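April 24, 2020
By Laurinda Serrano

This site uses cookies to remember your reading settings. By continuing you accept their use.

4.2 Rules for handling and contact during household trials

The Masar rule set covers any trial in which a robot touches furniture, appliances or objects meant for people. It was drafted after we compared the lab manuals used at Ristiven and Flumbridge and found that both were detailed on emergency stops and nearly silent on grasping. Version 2 of the rules, used for all the work reported in this paper, treats a grasp as a safety event in its own right. An object that is held can be dropped, crushed or thrown, and the operator has to know which of these is possible before the arm moves.

Three terms need fixing first. A hold is any state in which the object's weight is carried by the hand. A release zone is the surface over which the hand is allowed to open. A contact surface is any part of the room, including doors and handles, that the hand may touch on purpose. Everything else in the room is off limits to the hand, and touching it ends the trial.

During a hold, wrist speed is capped at the lower of the two settings in the controller. The cap stays on until the operator confirms the release by voice. We did not allow the software to lift the cap by itself, even when the fingertip sensors showed no load.
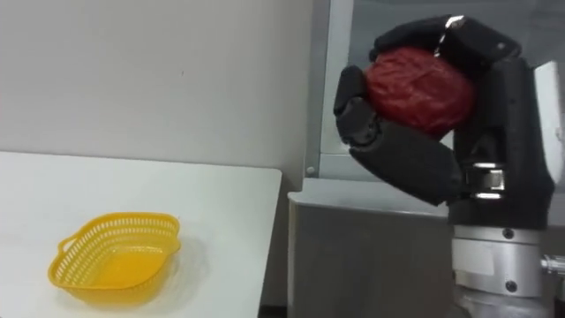
Chareonsuk objected to the voice confirmation at the review in May of the previous year, saying that it slowed each trial and that operators would start confirming out of habit, before they had looked. A timed prompt on the screen would be safer, in that reading, and easier to audit later.

We kept the voice step but changed the wording. The operator now names the release zone aloud – "basket" or "desk" – and a confirmation that does not match the planned zone is rejected. Of 1332 logged trials, 149 were stopped by a mismatch of this kind. The logs do not tell us how many of those would have ended badly.

Contact with appliances follows a separate rule. Before the first trial of a session, each contact surface is entered on the room sheet with the hand that may use it. The other hand is held in a low position and takes no commands while the first is in contact. Cables that run from the robot to the floor are checked at the start of every session and again after any change of stance. Figure 4 shows the robot at the refrigerator, with one arm raised and the other hanging at its side.
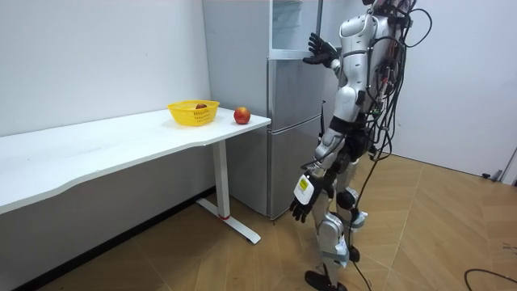
Figure 4. Humanoid robot reaching toward the upper part of a refrigerator, with a desk and basket alongside.

The room sheet is signed before power is applied to the arms. If an item of furniture is moved, the sheet is void and a new one is filled in. This was the rule most often broken in the early sessions, usually over small shifts of the desk, and we now mark the position of the desk foot on the sheet itself.

Related items
4.1 Operator training and sign-off
4.3 Incident logging under the Masar rules
Flumbridge notes on emergency stop placement
Ristiven lab manual: change history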